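# Soft pads or hard pads for small round things on a hand-held gripper?

Asked by Thanakorn Sriwong, 25 Nov 2024

We have a pair of hand-held grippers with the camera mounted behind the fingers. The task is packing small household things into an open box on the floor. Soft things are fine. Hard round things are the problem. Lip balm tubes, pill bottles and the like roll when one pad touches before the other, and then the operator has to chase them across the mat.

I have two sets of pads to try, the ones that came with the unit and a harder set from Ranevgate. Over 90 tries with each on the same tube, the stock pads dropped or missed 29 and the Ranevgate ones 59. I expected the harder ones to do better. Have I got something set up wrong, or are hard pads just worse for this?

Controller is a Lutbridge, default settings. I'm happy to change it if that's the issue.

## Answers

### Katalin Szalai

Probably nothing wrong with your setup. A hard pad touches a tube along a thin line. If the tube isn't square to the pads it tips or squirts out the front. A soft pad gives a bit and you get away with a worse angle.

Before you blame the pads, check how you come in. Stand the tube on its end if the task allows it, and have both pads open and either side of it before you start closing. We do ours on a rug, with the tube in front of the box and a ball of yarn beside it, so there's one hard thing and one soft thing to compare in the same session.
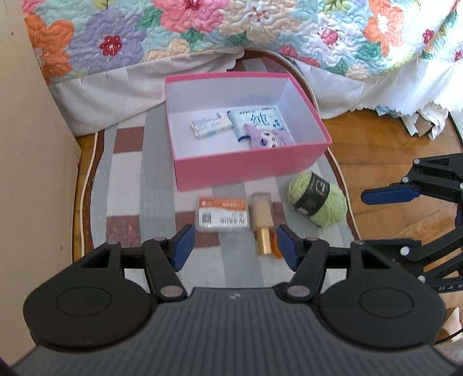
### Octavian Pascu

Hard pads are rubbish, bin them. I use Enache ones and never looked back.

> **Thanakorn Sriwong:** Are those soft? I can't find a hardness listed.
>
> **Octavian Pascu:** softish

### Teodora Shehu

I agree with Katalin on the angle but I'd look at the Lutbridge too. The default closing speed on ours was too quick for anything light. Slow it down to half and run the same test again with both sets. Change one thing at a time or you won't know which one helped.

Also check:

- that both fingers reach the middle together. One of ours lagged because a pivot pin had worked loose
- pad wear. Ours went shiny after 2,814 grasps and the misses had been creeping up well before that
- that your operators swap over partway through each set. The second set always looks better if the same person does both

A patterned floor covering is worth keeping in mind if you plan to use the camera for tracking later. For a plain grip test it makes no difference.

> **Thanakorn Sriwong:** Slowed it down and the stock pads are much better. Ranevgate ones are a little better but still behind. I'll stay with stock for the tubes and try the hard set on flat boxes.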